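4.2 Loss of the shared stop state during simulated sorting

The fault examined in this section was first recorded during the second block of trials on the Kaline planner. In that block the arms were required to pick small coloured pieces from a common table. A stop request raised by one arm should have held every other arm at its current position until an operator cleared the request. In 13 of the 118 trials this did not happen: the arm that raised the request stopped correctly, while a neighbouring arm went on with its planned motion and entered the part of the table that had been reserved for the first.

No physical equipment was involved at this stage. The failure is nevertheless treated here as a safety matter, as the stop logic under test was the same code that was to be loaded on the Stanitz cell in June. Had the fault passed unnoticed, the arms in that cell would have been able to move while one of them was reporting an obstruction. The transfer was suspended on the day the first report was filed and remained suspended until the tests in Section 4.4 had been completed.

The layout of the work is given in Figure 3. Pieces differ in length and colour and are placed on the table without a fixed pattern, so that the planner must choose both the order of picking and the angle of approach. Several of them may lie close together, as the green stick and the two magenta pieces do in the figure, and it was in groups of this sort that most stop requests arose. A gripper closing on one piece would touch its neighbour, the contact check would report an unexpected force, and the arm would ask for a general stop.

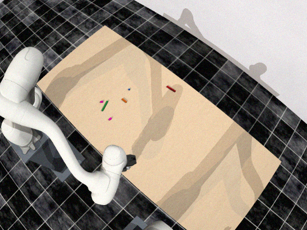
This page was last changed on 23/04/2025 by Sabina Mikuš

Figure 3. Simulated sorting task. The black gripper is at the edge of the table, clear of the coloured pieces. The dark red stick lies apart from the other five.

The logs show that the stop request was sent in every one of the affected trials. The error lay in how it was received. Each arm kept its own copy of the stop state and refreshed that copy at the start of a planning cycle. When a cycle ran long, a request could arrive and be overwritten by an older value before the arm had read it. The arm then continued as though no request had been made. The log viewer displayed the sender's copy only, and for this reason the trials were at first marked as having stopped normally.

The fault was found by Paulík, whose review of the joint records noted that one arm had changed position after the time of the stop. Mornmont, which maintains the message layer, repeated the trials with a delay of 20 milliseconds added to each planning cycle. Under this delay the fault appeared far more often, and always in the same form.

Two changes were made. The stop state is now held in one place and is read before each motion command, whatever point the planning cycle has reached. An arm that cannot read the state within its time limit must also stop and report the loss of contact. The second change makes the system slower to recover from short breaks in communication, and operators at Stanitz have asked whether the limit could be relaxed. The present limit has been kept until evidence from the physical cell is available.

One matter remains open. In 2 of the affected trials the delay in the planning cycle was shorter than the model of the fault would require. The clock records for these trials are incomplete, and the cause could not be settled from the remaining data. Both trials are listed separately in Table 5 and are left out of the timing results in Section 4.3.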